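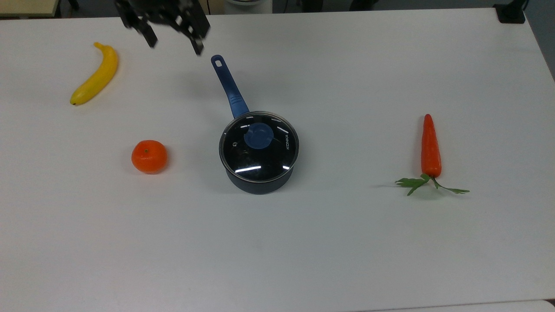
Saucepan with toy banana, tangerine and carrot

Huvine

Huvine were an English folk group from the village of Lenidside, known for slow songs, long silences and a settled dislike of being asked to play something everyone could clap to. They released three albums, the second of which, Wundwood, is the one people mean when they say they like Huvine. The group used harmonium, fiddle, nylon-strung guitar and voices. A drummer was tried for one rehearsal and is remembered fondly.

The name is pronounced to rhyme with "divine" by the members and with "bovine" by most of the promoters who booked them. It has no agreed meaning. Early posters claimed it was an old dialect word for the sound of wind in a keyhole, a claim which later posters dropped after a letter from someone who knew the dialect.

Contents
1 Background
2 First recordings
3 Wundwood
4 Later work and end of the group
5 Musical style
6 Reception
7 Track listing of Wundwood (selected)
8 See also

Background

The four members met as regulars at the Lenidside singaround, a monthly gathering in the back bar of a pub, where anyone may sing provided they do not mind the fruit machine. Two of them sang unaccompanied ballads, one played the fiddle and one had inherited a harmonium and was looking for somewhere to keep it. The landlord agreed to store the instrument on the condition that it was occasionally moved. It was during one of these moves, according to the sleeve notes of the first album, that the group was formed.

Their early sets were made up of traditional songs, mainly of the sort in which a young woman is warned about sailors and then meets one. They were performed at such a deliberate pace that an evening's programme seldom got past its fifth number. Organisers who had booked two sets found they had been given one, with an interval in the middle of a verse. The group said this was to do with breathing.

Original material crept in by way of an argument over the ending of a ballad about a drowned miller. Half the group felt that the miller had been let off lightly. The extra verses they wrote became a separate song, "The Miller's Second Go", which stayed in the set until the end and was often introduced as traditional out of habit.

First recordings

The debut album, Songs from the Low Room, was recorded in a chapel hall with one pair of microphones and a heating system that could not be turned off. The heating can be heard throughout, most clearly on "Grey Linnet", and has been praised in print as a subtle use of drone. The group made no effort to correct this. On later tours the harmonium player took to holding down the same note.

The album was sold at concerts in a folded card sleeve with the lyrics printed inside in brown ink on brown card. A small number of record shops took it on sale or return, and chiefly exercised the second option. It did reach Murakami, an independent label run from two rooms above a bicycle shop, whose catalogue until then had been ambient guitar music and a recording of a weir. Murakami offered to pay for a second album provided that the lyrics could be read.

Wundwood

Wundwood was released by Murakami on May 21, 2018. It contains 14 songs and lasts 38 minutes, an astonishing rate of progress by the group's own standards and the cause of some muttering among older supporters, who complained that it was rushed. The label had asked for something that would fit comfortably on a single record. The group responded by cutting most of the instrumental passages and several of the choruses, so that a number of the songs on the album simply stop, as if called away to the telephone.

The title is the name of a wood above Lenidside, a modest stand of ash and hazel with a footpath through it and a sign concerning dogs. In the songs it is a good deal larger. Characters get lost in it, are married in it, and in one case set out to cross it as a boy and come out the other side with a beard. Listeners who have since made the trip to see it for themselves report that the walk from one end to the other can be managed before a flask of tea has cooled, and that there is a nice view of the bypass.

Recording took place over a fortnight in a farmhouse with thick walls and an unreliable fuse box. The fiddle was recorded in a stairwell. Voices were recorded late in the evening with the lights down, a decision presented at the time as artistic and afterwards put down to the fuse box. The closing track, "Lay the Fire, Leave the Door", was captured in one take. There is a version with better singing but it has a tractor in it.

The first pressing ran to 1485 copies, the odd figure being the result of a damaged box. It sold out, slowly and then rather suddenly, after "Salt for the Stairs" was used under the closing minutes of a radio play about lighthouse keepers. Copies of this pressing now change hands for more than the group was ever paid for a concert, a point the members have raised themselves, usually from the stage. A second pressing corrected a spelling mistake on the back cover and introduced another on the spine.

Later work and end of the group

The third album, The Patient Harbour, is generally considered difficult. It consists of four long pieces, one to each member, recorded separately and joined together in an order decided by drawing cards. The fiddle player's contribution contains no fiddle. Murakami issued it with a sticker reading "from the makers of Wundwood", which was accurate and may have raised the wrong hopes.

A tour followed, in smaller rooms than before. Audiences came to hear "Salt for the Stairs" and were given it, once each evening, at a speed which seemed to vary with how loudly it had been asked for. At the last date the song was spread over both halves.

The group has never announced that it has broken up. A notice on its website says that the members are "resting the songs". The harmonium has gone back to the pub in Lenidside, where it supports a display of leaflets.

Musical style

Huvine's music is usually filed under folk, sometimes under chamber folk, and in one large shop under spoken word. The singing is close-harmonised and mostly quiet. Melodies tend to move by step and come to rest on notes where the ear would prefer they did not. The guitar is plucked with the fingers and often drops out for whole verses, leaving the harmonium to hold a chord while the two voices get on with the story.

Lyrically the songs favour weather, doors, livestock and regret. The group had a weakness for songs narrated by the dead, which on Wundwood account for most of the second side. Choruses are rare and, where they do occur, change slightly each time, so that anybody joining in is soon found out. This was widely held to be deliberate.

Reception

Songs from the Low Room attracted one review, in a county folk newsletter, which described it as "very well meant". Wundwood did better. Reviewers commended its restraint and its harmonies, and several used the word "haunted", a term the group disliked and put on the posters. A dissenting notice called it the sound of four people waiting for a bus in a poem. The members had this printed on tea towels, which outsold the record.

Opinion of The Patient Harbour has softened with time, chiefly among people who have not played it again. The second piece, sung without accompaniment, has been taken up by a few community choirs, who perform it at roughly double speed and report that it is quite jolly.

Track listing of Wundwood (selected)

The Gate at Wundwood
Salt for the Stairs
Hazel, Hazel
My Brother Is a Hill
The Carter Comes Home Twice
Lay the Fire, Leave the Door

See also

Singaround
Harmonium
Chamber folk
Drone (music)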